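Reading time: 3 min

We use cookies to improve your visit. Accept / Manage settings

Turcotte rack-tending cell: progress report to the Molammont fund, second period

Work this period went into the simulated version of the cell. The physical arm at Fliltthorpe stayed switched off apart from routine greasing. I said in the last report that I doubted the simulation would save us setup time. I still doubt it, though less than I did in January.

The plan you approved had three stages: position the arm, set up the wrist view, then transfer the settings to the floor. The first is finished. The second is usable. The third hasn't started, and I would rather move its date now than miss it later.
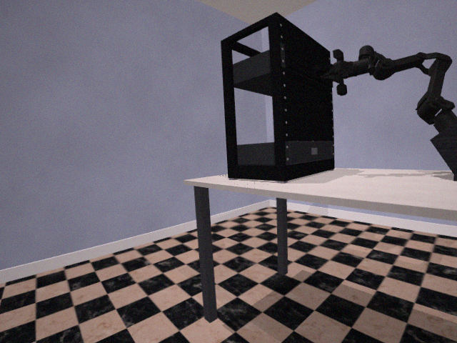 Arm position took far longer than the proposal allowed. The supplier's layout sheet put the base where the arm could reach the front of a rack but had to fold badly to work along its side. We moved the base and ran the approach again from the new spot. With the rack standing on the white table and the arm coming in from the right, the gripper can get up against the side at upper shelf height with the forearm close to level. That is the pose we wanted for maintenance checks. Whether the real joints will hold it as calmly as the modeled ones is another matter, and the model has no cable drag in it at all.

Of 68 approach runs, 40 met our clearance limit. The proposal talked about "near-perfect repeatability," and I'd ask you to set that phrase aside. Most of the failures came from one bad wrist offset, which has been corrected, but we haven't repeated the full set and I won't claim a better figure until we do.

The wrist view was set up next, using the Cillex settings file.
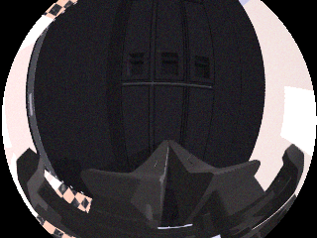

Figure 2. Round wrist view, with the gripper across the lower part and dark paneled sections behind it.

The gripper takes up a good deal of that view. Cillex suggests masking it out. We tried the mask and dropped it, as it also hid the part of the rack we most need when the fingers are close. For now the operator gets the unmasked view plus a side view.

Upkeep of the cell has been light. We keep one settings file for the arm and one for the view, and both are saved before any change. Twice an unsaved offset cost us an afternoon, so the save step is now on the start-up sheet.

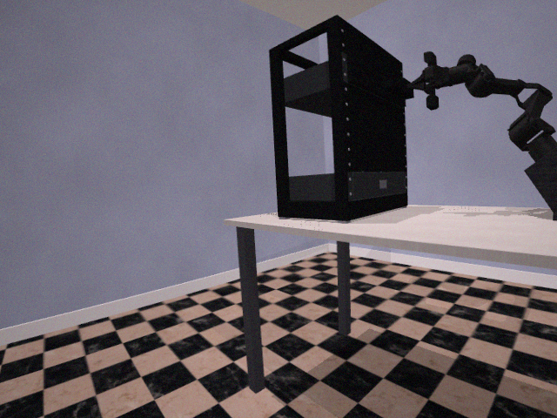 Spending is within budget, mainly on account of stage three not having begun. Please don't read that as a saving. The floor work will need a new base plate, and the quote we have for it looks low to me.

Next period we will repeat the approach runs with the corrected offset, then spend 6 days on the physical arm checking the same pose at reduced speed. If the two disagree badly I'll recommend stopping the simulated work and putting the remaining hours into the floor.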